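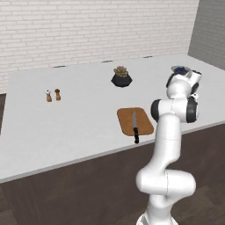

I bought the Drevilex sleep and mood journal in April, after my doctor suggested that I write down how I feel each day. It is a paper book with a small phone app. I paid 140 dollars for the set, and I wanted to use it for some months before giving my opinion.

First, a little about me, so you can judge if my experience is similar to yours. I have lived with anxiety for a long time. English is my third language, and when I am tired I lose words in all three. Talking to a counsellor helps me, but between the appointments I forget what happened. I would come to the session and say "it was a bad week", and then I could not explain why it was bad.

The book has 504 pages and it is heavy. I would not carry it in a handbag. Each day has one page with three parts: sleep, body and thoughts. You colour a small bar for your mood and then you have eight lines for writing. At the beginning I thought eight lines was too little. Now I think it is a good size, as on a bad evening I could not fill more, and an empty half page makes me feel guilty.

What I like most is the part for the body. I never noticed before that my shoulders and my jaw are tight one day before the panic comes. My counsellor saw it in the pages sooner than I did. We made a plan for these days: a short walk, no coffee after lunch, a message to my sister.

The paper is thick and a gel pen does not go through. The binding is still good after daily use. The ribbon lost its threads at the end, so I made a knot.

The app is weaker. It is supposed to remind you in the evening and make a graph of your colours, but you must type in everything again by hand. The reminder says "You missed a day!" with a red mark, and I found this unkind for people who already blame themselves. It is possible to turn it off, but the setting is hidden under "Account", where I did not look for two weeks. I wrote to the company and they answered politely that they will consider a softer text. When I checked last, it was the same.

I also tried the cheaper one from Flolness, which a neighbour lent to me. The pages are pretty, but every page has a quotation about being positive. On a dark day I do not want to read that happiness is a choice. There is also no place for medication, and Drevilex has a small box for this at the bottom of each page.

One thing about privacy. The book has no lock, and if you share a home you should think about where you keep it. I keep mine in a drawer under the winter scarves.

Please do not buy any journal in place of help. If you have thoughts of harming yourself, call your local crisis line or go to emergency. The book has a page at the front for such phone numbers, and I recommend to fill it in on the first evening, when you are calm.

I give four stars for the book and two for the app. If they sold the book alone for less money, I would buy a second one when this is full.

Amra Softić
14 September 2022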